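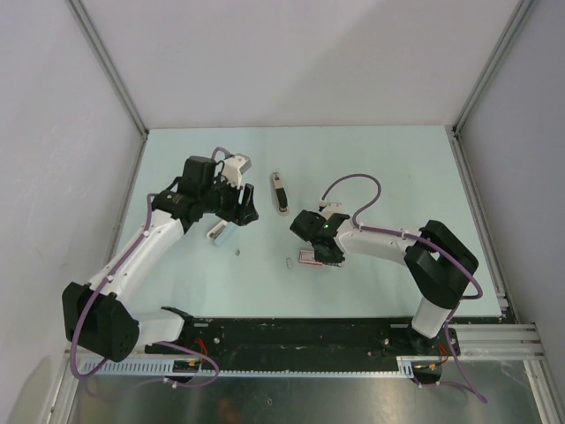 Fig. 1. Pale mint-white top with gray walls on three sides. Note the shadow line on the back wall.

Surfaces and Surrounds, handout 2
Posted 2/27/19
Clillberg Building, room 569

Hi all, a few of you asked me to write up what I said about tables and walls, because I talk fast and the slides were mostly pictures. So these are my notes, cleaned up a little. Keep Fig. 1 open in another window while you read, I keep coming back to it.

Why I start with the top

Everybody wants to talk about lamps first. I get it, lamps are fun! But the top is the biggest thing in most work areas and it throws light back up at everything over it, so its color matters before you have plugged in anything. The one in Fig. 1 is a very pale mint-white. If you glanced at it and said "white," go look again next to a sheet of printer paper held up to your screen. Pale tints like that are easy to miss until you have a true white next to them, and then you can't stop seeing them (sorry in advance, this will ruin kitchens for you).

What does a slight tint do? With gray walls, not much that would bother you. With a saturated wall color you'd get two tints arguing with each other, and small light-colored objects would pick up a bit of both. I had a pink wall behind a green top in the old Nudby shop for a whole year and every white mug looked ill.

Three walls, not all the same gray

When I put the figure up, most of the room called the walls "gray" and moved on. Slow down a bit. The back and left walls are light gray, and the right one reads darker. Is that the paint, or is it the light? From one picture you can't say, and I'd like you to get comfortable writing that down. Surfaces turned different ways to the light will come out different even if they were cut from one panel.

The back wall is the more useful one to study. There's a faint diagonal boundary across it, and the wall is slightly darker toward the center and right. A soft edge like that is the sort of thing you walk past every day. Put a small pale object in front of it, though, and its outline may be clear on one side and mushy on the other. For the homework, call this a "shadow boundary" and please don't call it a stain.

Scuffs

Speaking of stains, the left wall has some faint scuffs, and the right is smooth. Scuffs are fine. I'm fond of them, they make a wall look used. But light that skims along a wall picks up every mark, and light that hits it square on hides most of them, so before you repaint anything, move the lamp. I wish I'd known that before the Tunstall project, where I repainted a side panel and then found that the marks were dents.

Edges and corners

Where the back wall meets the top you get one straight horizontal line. Lovely. If you are building your own, spend your time on that joint. A gap there shows up as a dark stripe, and small screws roll straight into it.

Both far corners have a metal extrusion coming down to the table, and there are rails along the left and right edges too (the right one is grooved, you can see it better than the left). Bare metal can give you bright little highlights, so when you squint at a surround, check the corners last. They pull your eye.

If you are cutting your own panels

The sheets in the Cunard store come 3,660 mm long. Please measure twice, and get someone to hold the far end. For the sanding exercise use 120 grit and stop there, anything finer and the paint we have won't grab. Two thin coats, overnight between them. Matte only!! I turned away three glossy ones last April and felt bad about it.

To do before next time

Pick a work surface you use a lot. Kitchen counter, desk, shop bench, whatever. Write down the color of the top as you remember it, then go and look at it with printer paper beside it and write down the color again. Find one shadow boundary on a wall behind or beside it, sketch where it runs, and mark the darker side. Then move one lamp and sketch it a second time.

One page is plenty, pencil is fine. Drop it in the tray outside 569, and if the tray is full just slide it under the door.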